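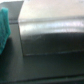
FIELD ORNITHOLOGY FOR BEGINNERS
Handout 6: Keeping a Field Notebook and Conducting a Point Count
Instructor: Saoirse Heffernan

Purpose of this session

Participants have so far worked on identification by shape, plumage and voice. The present handout deals with what is written down, and with the point count, the method used in all of our outings at the Rilari marsh and on the Presmont ridge trail. Please read it before the October outing. The terms introduced here will be used in the field without further explanation.

The field notebook

Each participant keeps one notebook for the whole course. Entries are made in pencil, on the right-hand page only. The left-hand page is left blank for corrections and for remarks added at home, which must be initialed.

An entry opens with the site, the start time, the observer's name and the names of any companions. Weather follows: cloud cover, wind and precipitation, each in a few words. Wind matters more than beginners expect. On a windy morning many small birds stay low and call less, and a short list from such a morning says little about the birds present at the site.

Species are entered in the order in which they are met. Do not sort them in the field. Use full English names until the four-letter codes have been covered in class. Where identification stops short of species, write what is known, for example "small sandpiper" or "accipiter, female or immature." A guess must never be entered as a certain record. An honest "hawk sp." is of use to the person compiling the data, and a wrong hawk is not.

Behavior is recorded in plain words: singing, carrying food, flying over, feeding on mudflat. Breeding evidence is to be underlined.

The point count

A point count is made from a fixed spot for a fixed time. In this course the period is 6 minutes, preceded by 2 minutes of standing quietly so that birds disturbed by our arrival can settle. All birds seen or heard within 100 meters are entered in the first column. Birds beyond that distance go in the second column, and birds passing overhead without landing go in the third.

One observer calls out the birds and another writes. The two may exchange roles between points but not during a count. Recordings of bird calls are not played at any time. Binoculars may be used to confirm a bird already noticed, though the observer should spend most of the count listening and turning slowly through the full circle. 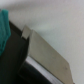

What should be done when a bird is suspected of having been counted already?
Leave it out. If a singing wren falls silent and a wren then sings from a nearby bush, treat the two as one bird unless both are heard at the same time.

Estimating flocks

Small flocks are counted bird by bird. For larger ones, count a block of ten, fix its size in the mind, and see how many such blocks cover the flock. Repeat the estimate from the opposite end and enter both results. Last season's highest figure for the Rilari marsh was 173 dunlin, counted from a photograph after two field estimates had disagreed. Both estimates were low, as is common with tightly packed shorebirds.

Submitting records

Copy each count onto the Ivmont form on the evening of the outing, while the notes can still be read with confidence. The notebook itself is the original record and is kept. Descriptions of unusual species go on a separate sheet and should state the distance, the light, the length of the view and the features seen, together with any features looked for and not seen.

Reading for the next session

Jelínek, the chapter on distance and detection. Participants should also practice judging 100 meters on open ground and then in woodland - the second is considerably harder, and most people place the limit too far out.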